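Plokora Tabletop Cell – Set-up Guide
Section 12: Working rules for two-hand table tasks
Rev. October 2022 – edited by Jericho Sebastian

Read 12.1 before you power anything. The rest you can read at the cell.

12.1 Who can run the cell

Anyone signed off on the Puso checklist. Sign-off lasts one year, then you redo the short test. Visitors stay behind the floor tape, even if they run the same arms at Manalo. Their limits are set differently from ours.

Two people for any first run of a new task. One on the controls, one on the stop button. The stop person does nothing else – no phone, no notes, no passing objects.

CAUTION: Hands, hair, sleeves and lanyards out of the work area whenever the drives are live. "Paused" is live. Only the red STOP state plus drives off counts as safe to reach in.

12.2 Before power-on

1. Walk the cell. Look for anything leaning on the wall panels or left under the table.
2. Press down on each table corner. If it rocks, fix the foot now, not after homing.
3. Check both wrist connectors by hand. Finger tight, then a quarter turn. Do not use pliers.
4. Check cable slack at the wrist. You want a loose loop that can't reach the fingers. Too tight is as bad as too long.
5. Look over the finger pads and side plates. Cracked, peeling or missing – tag the hand and stop here.
6. Test the stop button. Press, twist, release. Log it.

Note: Step 6 is done every session. Yesterday's test does not carry over.

12.3 Power-on and homing

1. Main switch on. Wait for the steady light on the cabinet.
2. Call out "drives on" and wait for an answer from the stop person.
3. Enable the left arm, then the right. Never both together.
4. Home the arms with the table clear. Objects go on afterward.
5. Open and close each hand once at slow speed. Listen. A click on every closure is normal, grinding is not.
6. If you get code 811, one of the fingers did not reach its home position. Drives off, check for something caught in the joint, start over from step 1.

CAUTION: Do not clear 811 from the screen and carry on. It will clear, and the hand will still be wrong.

12.4 Placing objects

1. Bring both hands to the ready pose and let them settle.
2. Go to STOP, drives off. Call out "reaching in."
3. Set the objects down per the task sheet. Plates flat, right way up. Nothing under a hand.
4. Leave the middle of the table open unless the sheet says otherwise. The arms cross there.
5. Keep objects inside the reach limits on the sheet. Anything near an edge gets a second look from the stop person before you go on.
6. Step back past the tape. Call "clear." Wait for "clear" back.

Only use objects from the approved bin. No glass, no real ceramics, no liquids, nothing over the payload on the hand label. If you want somthing added to the bin, fill in the request form and wait for the answer.

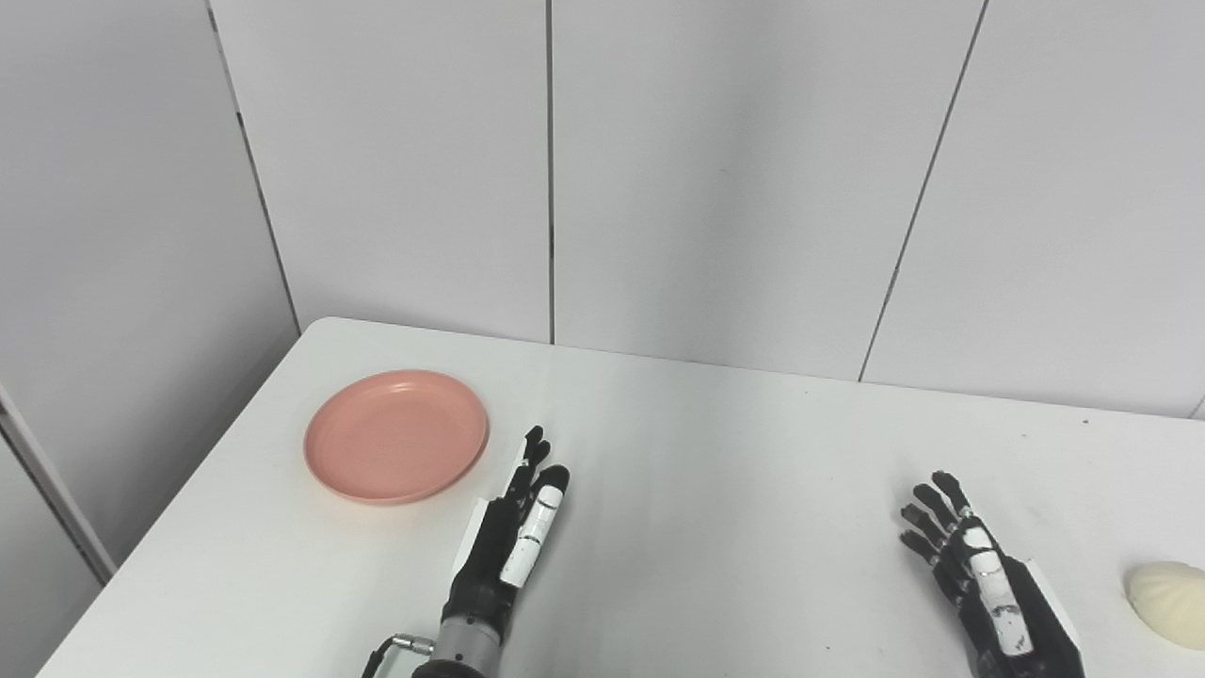

Fig. 12-2. Both hands over the table, plate on the left side, shell-shaped object at far right.

12.5 Running the task

1. Start at slow speed. Stay there for the first full run.
2. Watch the hands, not the screen. The screen lags.
3. Raise the speed one step at a time, up to 23 percent for any task with a person standing at the tape. Full speed needs the gate closed.
4. If an object falls, leave it. Finish or stop the run, drives off, then pick it up.
5. If a hand touches the table harder than it should, stop and write it down. Even if it looks fine.

Note: Don't nudge an object in the middle of a run to help it along. It spoils the record and it puts your arm in the work area.

12.6 Shutting down

1. Clear the table – drives off first, same as 12.4.
2. Park both arms. Right, then left.
3. Wipe the tabletop with a dry cloth. No spray near the wrists. Smudges and specks left over from one session can confuse the cameras in the next.
4. Main switch off. Key goes back in the lockbox, not in your pocket.
5. Fill in the log: names, task number, stops, codes, anything dropped.

12.7 Changes to these rules

The Zinalberg site uses its own version of this section, so do not copy pages across. Send corrections to Jericho Sebastian with the step number. Handwritten changes taped to the cabinet don't count and will be be removed. The next full review is in February.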